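Jomodon Institute of Technology
Graduate Program in Robotics
Software for Robot Systems - Course Handout 7
Frames, Clocks, and the Hand Command Pipeline

Monday, November 8, 2021

Purpose of this handout

This handout accompanies the seventh lecture and the laboratory session that follows it. It covers the software that carries a motion command from an operator to a robot hand, and the software that records camera images alongside that motion. Students are expected to have completed the exercises in Handout 6 on rigid transforms. The Riis middleware should be installed on the student's own machine before the laboratory session.

7.1 The command path

A hand command passes through four programs in the course software. The input node reads the operator's device and publishes raw values. The retargeting node converts those values into joint angles for the robot hand. The limiter checks each angle against the joint range and the allowed rate of change. The driver sends the result to the hand controller.

Each program runs as a separate process, and each may be stopped and restarted without stopping the others. Students should take care with this feature. A limiter that has been restarted has no memory of the previous command and will treat the next one as its first. In the course software the limiter therefore reads the measured joint angles at startup and holds them until two valid commands in a row have arrived.

Retargeting is not a matter of copying angles. Human fingers and robot fingers differ in length and in the placement of their joints, and the thumb differs most. The method used in this course matches the positions of the fingertips relative to the palm, then solves for joint angles by least squares. The weight on the thumb is set separately in the configuration file.

7.2 Camera frames and image orientation

Every camera has its own coordinate frame. For a camera fixed to the wrist, this frame moves with the arm, and the direction of "up" in the image depends on how the camera is mounted and how the wrist is turned. A head camera gives a steadier view of the workspace. The software must not assume that the two agree.

The course convention is as follows. Images are stored exactly as the sensor delivers them. Rotation is never applied at recording time. The mounting transform is written to the header of the recording, and any program that needs an upright image applies the rotation when it reads the file. Part of the grade for Laboratory 7 depends on following this convention.

Views for reference, two from the wrist and one from head height:
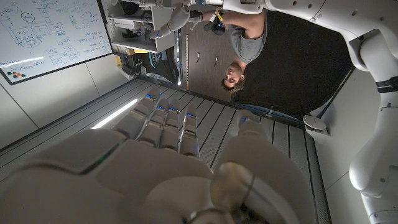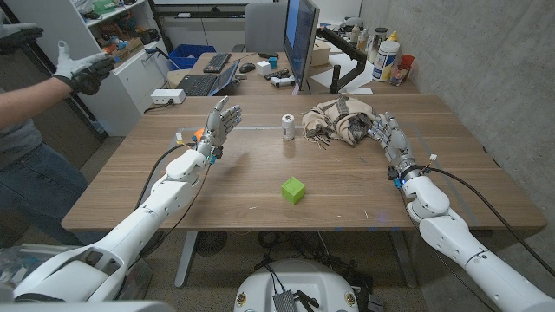
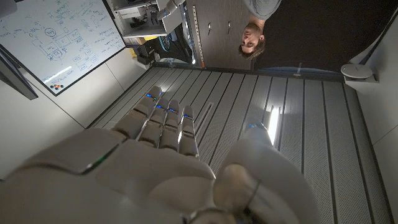
Jadcombe, replying on the course discussion page, objected that storing images unrotated moves the burden to every later user of the data, and that a single forgotten transform in a training script can go unnoticed for weeks. In Jadcombe's view the recorder should write upright images and keep the original orientation as a note in the header.

The course staff have kept the existing convention. A rotation by a half turn loses nothing, but other mounting angles require resampling, and resampled pixels cannot be restored to their first values. The objection is a fair one, however, and the reader library now refuses to open a recording whose header lacks a mounting transform.

7.3 Time stamps

Cameras and joint encoders do not share a clock. The recorder stamps each message twice: once with the time given by the device, and once with the time of arrival at the host computer. Both values are kept.

Students often use the arrival time alone. This is acceptable for viewing and unacceptable for training or calibration. In the June recordings made with the Tesstead logging tool, one file of 800 frames contains 114 whose arrival order differs from their capture order. The file is provided with the laboratory materials, and students will sort it correctly as part of the exercise.

Where a joint reading is needed at the moment of an image, the two nearest readings are interpolated. Where the gap between them is longer than the limit in the configuration file, the image should be marked as unmatched and left in place - it should not be deleted.

7.4 Laboratory 7

Before the session, read sections 7.1 through 7.3 and run the supplied test program. It performs 177 checks on the transform library, all of which must pass.

During the session, each pair of students will:

Start the four programs in order and confirm that the limiter is holding its position.
Record one short sequence with the wrist and head cameras enabled.
Write a function that returns an upright image from any camera, using only the header.
Compare device time and arrival time for both cameras and plot the difference.

The emergency stop must be within reach of one member of the pair whenever the driver is running. The driver is to be stopped before any change is made to the configuration file.

Reports are limited to 2 pages, excluding plots. Source code is submitted separately through the course repository. Late reports are handled under the policy given in Handout 1.

Reading for the next lecture: Handout 8, sections 8.1 and 8.2, on collision checking between two arms that share a workspace.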